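Packing line going over to hand-held grippers, then arms. What happens to the packers?

Posted by Quyên Lâm, September 9, 2018

I supervise a packing room that handles small mixed goods: toys, keyrings, cosmetics, sponges in zip bags, that kind of thing. We have 20 packers. Management has signed with a supplier called Stisov. For the first stage the packers do their normal picks with a hand-held gripper instead of their fingers, and the recordings are used to train arms that will take over part of the work next year. The target is 200 recorded picks per person per shift.

My people are asking me two things. Does their piece rate drop while they are slower, and are they training their own replacements? I don't have a good answer to either one. We are on the second week and output is down a lot.

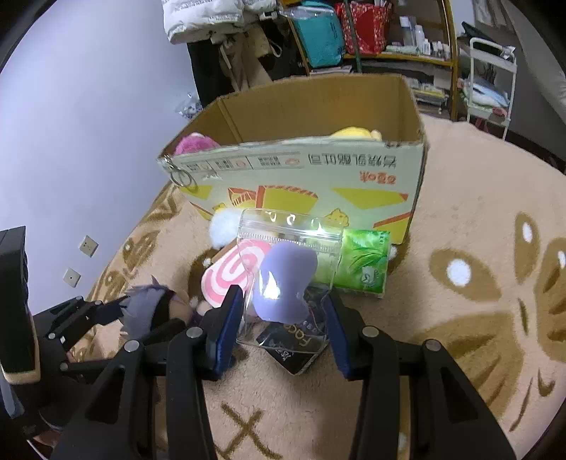

The soft items are the worst. A zip bag slides if you take it too low, and plush gets caught on whatever is next to it. Two of my older packers have sore wrists and one has asked to go back to labels. Has anybody been through this, and what did you ask for?

Yến Lục

We did this at Doãn in July. Get the pay question in writing before anything else. Ours was switched from piece rate to hourly for the whole recording period, and the complaints mostly stopped after that. The first week we had people skipping breaks to make their numbers.

On wrists: limit it to 60 minutes, then an hour on something else. Our supplier said longer sessions were fine, but they weren't the ones holding the thing. Also ask who gets to reject a recording. At our place a packer could finish a shift and find out the next day that half of it didn't count. We got that changed so rejected picks still counted toward the target.

As for replacement, we went from 14 packers to 9 on that line. Three moved to returns, one to maintenance, one left. The arms do boxes and bottles. Bags and anything fluffy still go to people, and those people now get the hard items all day – that is more tiring than the old mix. Nobody had planned for it, so bring it up early.

Fuseini Ackah

They always say no jobs will go. Look for another job.

Hazem Fawzy

I'm on the technician side, at Staletti. Some practical points.

Slow and clean picks are worth more to the supplier than fast ones, so a high daily target works against everybody. Ask Stisov what share of the recordings they keep. If it is low, you have a reason to cut the target.

Let the packers choose the order of items. Ours knew which goods tangle and laid the bin out better than we did.

Ask for training places now. Somebody has to clear jams and reset the arms, and a packer who knows the goods learns that work quickly. We took four from the floor. It pays more, but it is shift work and not everyone wanted it.

Comments

Cúc Quách: Same setup here with a different supplier. The hourly rate made the biggest difference for us too.

Quyên Lâm: Thank you Yến and Hazem. I have a meeting about the pay and will ask for the 60 minute limit as well.

Yến Lục: Ask for the rejected picks in the same meeting. It took us weeks to get a second one.

Contact the moderators | Copyright of each post stays with its author | Back to top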